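Equipment Review: Nusorex Tabletop Cell Service Kit

Brusau Technical Institute, Laboratory Services
Reviewed by Liesl Frei and Engelbert Fankhauser
January 7, 2019

Laboratory Services bought the Nusorex Tabletop Cell Service Kit in June for use on the manipulation cell in the Eberhard Building. The kit is sold for the upkeep of small robot arms fixed to a bench or frame. It contains a preset torque driver with eight bits, a dial indicator on a clamp stand, a finger alignment block, a set of feeler gauges, replacement finger pads, cable sleeves, numbered cable tags, and a printed service log. The price paid was $2000, including shipping and one spare set of pads.

This review covers the use of the kit on one cell only. The department has not tested it on floor-mounted arms, and the manufacturer does not recommend it for that purpose.

Scope of the trial

The cell had been serviced with general shop tools until the kit arrived. Work was recorded on loose sheets, and the sheets did not agree with one another on such basic matters as screw torque at the wrist. The trial therefore had two aims. The first was to find out whether the tools were accurate enough for routine service. The second was to find out whether a technician new to the cell could complete a full service from the printed log alone.

Ms. Frei carried out the mechanical work. Mr. Fankhauser, who had not serviced the cell before, carried out the second full service with the log as his only guide. He was permitted to ask questions, and these were written down. Most concerned the order in which the arms should be powered down, a point on which the log is silent. The department has since taped its own power-down procedure inside the front cover.

Torque driver and bits

The driver is the best part of the kit. It was checked against the department's reference gauge at the start and end of the trial and held its setting both times. The handle is short enough to reach the lower wrist screws without removing the finger assembly. With the previous driver the fingers had to come off, and each removal meant a fresh alignment.

The bits are of uneven quality. The two smallest hex bits rounded at the tips before the trial ended and were replaced from shop stock. Nusorex supplied a new pair on request but did not say whether the steel had been changed.

Alignment block

The block is placed between the fingers, which are closed lightly against it. A feeler gauge is then used to look for a gap at the tips. The procedure is simple, and the result can be repeated by a second person. In 80 open-and-close cycles after adjustment, no drift large enough to admit the thinnest gauge was recorded.

Users should note that the block has parallel faces. It gives a good reading for flat fingers but does not check contact on round or tapering objects, where a small twist in one finger may cause the piece to roll. The department now follows the block test with a handling test, described below.

Dial indicator and stand

The indicator is adequate. The stand is less so. Its clamp opens to a stated 45 millimeters, but the jaw faces are smooth and slide on painted rail unless a strip of rubber is placed beneath them. On the first day the clamp slipped during a base check and produced a false reading. The base was loosened and reset needlessly as a result. Readings should be taken twice, with the clamp touched and released between them.

Cable sleeves and tags

The sleeves are split along their length and can be fitted without unplugging anything. They should be cut short near the wrist. On the first arm they were left long, and the added stiffness pulled the cable loop toward the linkage when the arm reached down. Ms. Frei shortened them at the next service, leaving the loop free between its fixed points. The log should include a drawing of this.

The numbered tags are legible and their adhesive has held. Numbering begins at 1 in every packet, so a laboratory that buys a second packet will have duplicates.

The printed log

The log has space for about 200 entries and is arranged by joint, starting at the base. The order suits the work well. Each page has a column for the torque applied, a column for visible wear, and a signature line. There is no place to record camera checks. The department rules an additional column by hand, in which the technician notes whether the lens is clean, whether the bracket is tight, and whether both finger tips fall within the view.

Mr. Fankhauser's service took one full morning. His entries matched those of Ms. Frei in all but one case, a pad that he judged worn and she did not. The log offers no wear limit for pads, and both readings were reasonable. The department has asked Gevomon, which distributes the kit locally, for a written limit.

Handling test after service

After mechanical service, each gripper is asked to hold a small group of objects of differing shape. Rounded pieces, tapering pieces, and ordinary kitchen items are included. The operator watches from outside the cell and through the wrist cameras.

The cell during handling work, seen from outside and in two close-range views: 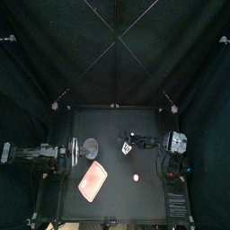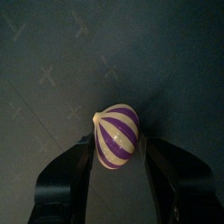
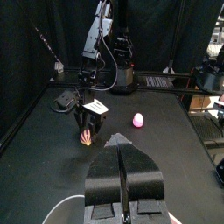
A pass requires that the object remain still between the fingers while the arm moves through a slow quarter turn at the wrist. Should the object roll, the alignment block is used again before any change is made to grip force. Raising the force first was past practice in this laboratory, and it shortened the life of the pads.

The test adds little time to a service and needs no equipment from the kit. The department would nonetheless welcome a tapered gauge piece from the manufacturer, as household and toy objects vary from one to the next and cannot serve as a standard.

Recommendation

The kit is recommended for laboratories that maintain one or more tabletop cells and have more than one person doing the work. A laboratory with a single experienced technician may prefer to buy the torque driver and alignment block separately. Gevomon lists both as individual items.

Buyers should plan to replace the smallest bits, add rubber to the clamp jaws, and supply their own power-down procedure. Staff who wish to borrow the kit should sign for it at the Laboratory Services counter and return the log with it, including any pages left blank.

Contact Laboratory Services | © 2019 Brusau Technical Institute | Back to top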